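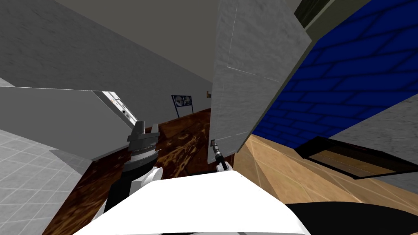 Session 3. Camera placement and clearance

The two-arm build at the Hurton workshop is tested in simulation before any motor is powered. The simulated camera is fixed to the body, so its position decides what the planner can judge. With the view tilted steeply, the floor and walls run diagonally, and image axes must not be taken for room axes. The left gripper is seen with its wrist and both fingers, while the right arm shows little more than its tip, close to the lower end of the tall grey panel. A gap judged by eye at such an angle is unreliable – read it from the collision model.

Procedure

Load the room file and set both grippers empty. Record the camera pitch. Query the distance from each fingertip to the nearest surface, then repeat after moving the right wrist back by 3 cm. Reject any pose with less than 303 mm between the wrists.

Notes on the model

Yayra Zakaria's shell mesh has roughly 700 faces, enough for clearance checks. Floor textures have no effect on friction, which is set separately in the room file.

Before the next session

Bring the distance log and one rejected pose. Questions on the mesh go to Timo Hollmann.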